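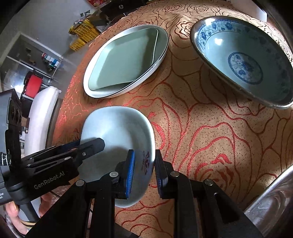
I'd signed up for the April open house at Ollent thinking I would stay an hour, eat a biscuit and be home for lunch, and I ended up catching the last bus out of Dunstan with sore feet and a head full of crockery. If you missed it, here's how the day went (I do go on a bit, so put the kettle on).

Ollent gathers examples for Trirnent, a learning system meant to pick up household jobs by studying people doing them. The morning began with a talk in the front office, with folding chairs for 20 of us and a few latecomers leaning on the photocopier. The woman giving it was lovely and very patient with our questions. She explained that every example is one short job done from start to finish by a person holding the gripper in their own hand - lift a bowl, set it down somewhere else, finish. The current collection, which they call Cloltov, stood at 3061 examples that morning, and 343 of those were waiting to be checked by a second pair of eyes before they could be used.

I asked what gets an example thrown out. Mostly hesitation, she said, or somebody's free hand sneaking in to help! I'd have thought dropping a dish would be the worst of it, but a slip is kept and labelled as a slip, and the slips go in a folder of their own.

After that we were taken through to see the tableware work, and I could happily have stood there all afternoon. 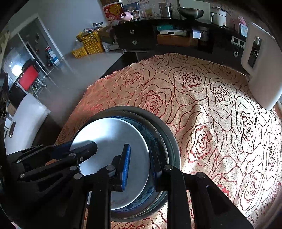

Plates were the part I'd most wanted to ask about, being the person in our house who chips them. A bowl gives you a nice deep wall to take hold of, but a plate lying low inside something else is a fiddly business even with your own fingers. There was a white one with a dark blue pattern on its rim, sitting in a round metal basin, and the gripper had to go right down inside, with one blue pad against the plate's edge and the other finger reaching along the basin wall. I caught myself holding my breath. Our guide told us new people practise that sort of reach for 60 minutes before anything they do is kept, and she still finds it the trickiest of the lot.

I also liked how homey it all was. There was a rose-patterned tablecloth, and a rice cooker on the cabinet behind, much like the one on my own counter. She said the colour and clutter of an ordinary room are useful to the system, and I'm choosing to take that as an endorsement of my kitchen.

Visitors were given a turn at a side bench later on, with a plain mug. The grip is stiffer than you'd guess, and my wrist was grumbling after more than a few tries - though the fellow ahead of me took to it straight away and had to be coaxed into giving it back.

Tea was at three, with date squares. They're planning another open house in the fall, and the sign-up sheet was by the coat rack, already onto its second page when I left.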